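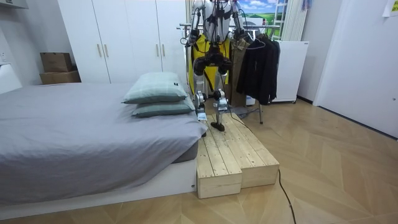 *Two pine step blocks, set side by side against a low bed.*

The bed in Ferdinand Pfister's back room in Olstead is low, and the floor is wood, and for years there was nothing between the two. He bought his first step in November, after a winter of stubbing his toes on a storage crate he had been using as a nightstand.

Pfister builds steps for bedrooms now. His shop, Rudd, sells them in pairs, in unfinished pine, and the plainest model is called the Anda. It has plank tops and flat fronts, and the ends of the boards are left showing.

"People ask me to cover the ends," he says. "I can do that. It costs more and then you have a strip of trim that comes off in two years."

An Anda pair sells for $382. The boards come from a mill called Starar, and Pfister takes the knotty ones that cabinet shops send back. He sorts them on the floor by color. The knots go on top, where a foot will find them, and he sands those twice.

Most of his customers have small bedrooms. In a small room a step has to share the floor with everything else – the clothes rack, the cords, the shoes – and Pfister likes his blocks pushed right up to the side of the bed. A gap of even an inch collects socks. He tells buyers to put the first block down, lie on the bed, get up the way they normally would, and only then place the second.

He tests each pair with 300 pounds of sandbags left overnight. Around 29 pairs have come back since he started, most of them for squeaks. A squeak is usually one screw, and he fixes it while the customer waits.

Left bare, pine gets dirty. Pfister suggests a coat of hard wax for anyone with kids or a dog. His own pair never got one. The top boards have gone a little gray near the front and he has stopped noticing.

The next batch is due out of the shop on Mon 19 November. It will be the same step, with slightly thicker tops.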